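Oficina partilhada Ponitz apresenta o Wirkateo, um braço que dobra panos

Para divulgação imediata
2023-11-25

Olá a todos! Escrevo em nome da oficina Ponitz, onde passo mais serões do que a minha família gostaria, e trago uma notícia que me deixa mesmo contente: o Wirkateo já tem data para sair da bancada. Em janeiro abrimos as portas para mostrar o projeto a quem quiser vir (vizinhos, escolas, curiosos, gente que só quer espreitar e beber um café).

O Wirkateo é um braço robótico montado por nós, ao serão, com uma tarefa única e bastante teimosa: dobrar panos. Começámos pelos de cozinha porque havia uma gaveta cheia deles na oficina, e também porque um pano é das coisas mais chatas que se pode pôr à frente de uma máquina. Uma caixa tem sempre a mesma forma. Um pano tem a forma que lhe apetece!

O trabalho durou 84 serões. Os primeiros 12 foram quase todos gastos em cablagem e em discussões sobre onde pôr o braço. A ideia inicial era uma mesa, mas a mesa abanava a cada movimento e acabámos no chão, com os azulejos frios a dar-nos cabo dos joelhos. O orçamento ficou nos 600 euros para suportes, cabos, fontes e pequenas peças; o braço propriamente dito foi cedido pela Babalola, que nos deixou abri-lo, fechá-lo e voltar a abri-lo sem fazer perguntas. Muito obrigada por isso.

A parte de que mais gosto é a do canto. O programa procura uma ponta do pano, leva a pinça até lá e só depois decide para onde vai a dobra. Parece pouco, mas passámos semanas a ver o braço agarrar o meio do tecido e a levantar uma espécie de tenda. Experimentámos vários fundos e ficámos com o verde-escuro, que separa bem as cores claras. Os panos às riscas ainda nos dão dores de cabeça, e os brancos também, se a luz da janela bate de lado.

A montagem no chão tem os seus custos. Os cabos espalham-se por todo o lado e andamos sempre a passar por cima deles em bicos de pés. Para a sessão de janeiro vamos prendê-los em calhas e marcar uma zona onde o público não entra com o braço ligado. Fica já o aviso para quem trouxer crianças. 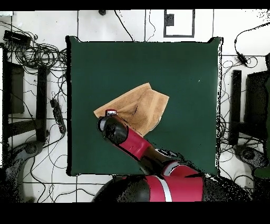 Tanko Iyamu acha que devíamos ter começado com toalhas pequenas e grossas, que mantêm melhor a forma, e deixado os panos finos para uma segunda versão. Diz ainda que a pinça merece pontas mais macias antes de alguém lhe confiar uma camisa. Já discutimos isto várias vezes e dou-lhe razão na parte das pontas. Nas toalhas, não cedo!

Depois da apresentação, o projeto segue para a oficina de Sindthorpe, onde outro grupo quer repetir a montagem com material próprio. Vamos entregar-lhes o esquema das ligações, o programa e a nossa lista de asneiras, que é comprida.

A entrada é livre, em grupos de 12 pessoas de cada vez, porque o espaço não dá para mais. Quem quiser pode trazer um pano de casa para experimentar, de preferência liso. As inscrições fazem-se ao balcão da Ponitz, e é também lá que a imprensa pode combinar visitas e conversas com a equipa antes da abertura.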